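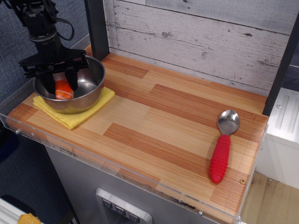

Tedusetti scrum cap, two months on

I play hooker for a club third team and bought the Tedusetti in April after my old cap split at the ear. It cost 40 pounds, and I have now worn it for 12 matches and most training nights.

The fit is good. I take a medium and it sits low on the forehead without sliding over the eyes in the scrum. The lace at the back holds, but the chin strap needs pulling tight again at half-time. Josefina Cabral, our loosehead, has the same cap in small and gets no slipping at all.

Hearing is better than in my Kivetti, which muffled the lineout calls. The ear holes are wider and I can pick up the scrum half from the far side of a maul. 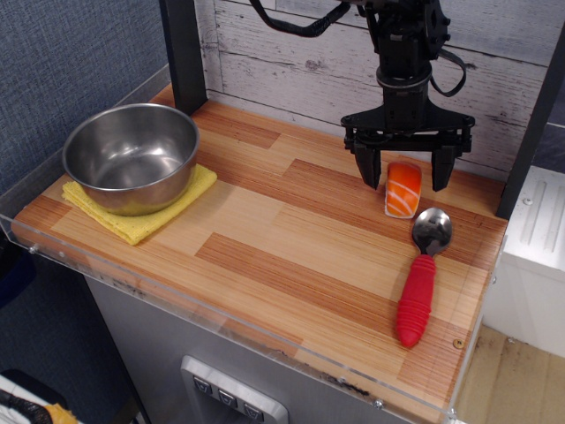 Sushi toy on the counter, salmon side up.

Padding is thinner at the crown than I would like. It takes the rubbing out of the front row, and I wouldn't ask more of it than that. It goes through a cool wash well enough, though the white logo has started to peel and drying takes 2 days indoors.

Relu Dobre lent me his Montecinos for one game. It is softer and dearer, and too warm for early season. I went back to the Tedusetti the week after.

Worth buying if your ears need covering. Go down a size if you are between two.

Last updated: Sun 26 June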